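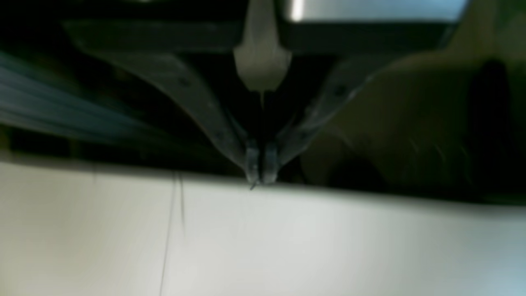
Bamham Workroom — minutes of the November meeting

Present: Ornella Piras (chair), Torquil Dunbar (minutes)

1. Last minutes
Agreed. The invoice from Moschos has been paid.

2. Work surface
Ornella wants the white surface kept for small items only. Larger jobs go to the back table. Torquil asked about a darker mat for pale items — Ornella will get a price from Flollby. Limit of $104 agreed.

3. Thin and small pieces
Short strands and offcuts are getting mixed in with good stock. Agreed to bag them at the end of each session and label the bag the same day. Torquil to order 250 small bags from Nustier.

4. Wiping down
Dry cloth first, then damp. No spray near open bags.

5. Any other business
Key to the side cupboard still missing. Ornella to ask at the front desk.

Meeting closed at 2:50 p.m.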